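Irberg Speaker Timer, Model 1488

Ustow Meeting Equipment > Hearings and Debates > Timers

Anyone who has sat through a four-hour zoning hearing knows what a good timer is worth. The Irberg is the one we reach for first, and we've been fans of it since the very first units came out of the Candutdale shop. It does one job: it shows the speaker, the chair and the people in the back row how much time is left, all at once, in lights big enough to read without glasses.

There are three lamps. Green means go ahead, yellow means start wrapping up, red means time. You choose when yellow comes on (30 seconds is the factory setting, but plenty of city councils like a full minute) and whether red comes with a chime. The chime has a volume wheel on the side, and at its lowest it is a polite little tap — perfect for a school board. At its highest it will cut through a party convention.
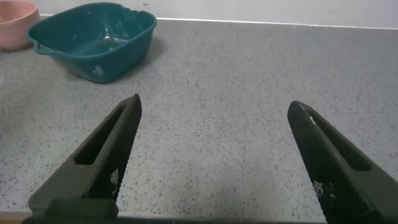 The clerk's box is where the Irberg really shines. It has big square keys with a proper click, and the presets are printed right on them: one minute, two, three, five and ten. Press a preset, press Start, and you're off. If the chair stops a speaker for a point of order, press Hold and the clock waits. Press it again and the clock picks up where it left off, to the second. There's also a Yield key, which we love! A member who gives up the rest of their time can pass it to a colleague with one press, and the remaining minutes carry over.

For candidate debates, two or more light towers can run from the same box. Each podium gets its own running total, so the moderator can see at a glance if one side has had more of the evening than the other. Bastien Le Goff, who designed the box, spent years clerking for a county legislature, and you can tell. The Reset key sits under a flip-up cover. He knows what elbows do.

What comes in the carton

Light tower with weighted base
Clerk's box
Power supply for each
Cable to join the two, 25 feet
Printed quick guide, one page, both sides
Carrying case

Specifications

Tower height: 14 inches
Lamps: LED, dimmable
Longest time setting: 99 minutes
Wireless range with optional radio kit (part 3271): 364 feet, clear line of sight
Warranty: 3 years, parts and labor

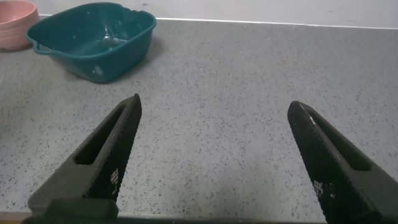
The radio kit is well worth a look if your board meets in a gym or a library and has to set up from scratch every time. It snaps into the back of the box and tower, and there is nothing to pair. Two boards meeting in the same building should set different channels using the small dial inside the battery door.

Older Warraich towers work with the new box too, as long as they have the round plug. Towers with the flat plug need an adapter, which we keep in stock.

Questions about fitting the Irberg into a room with built-in dais lights go to Danish Jatoi in our support office. He's happy to look over a floor plan before you order, and he'll tell you plainly if one tower is enough.

Ships assembled. Purchase orders from public bodies accepted.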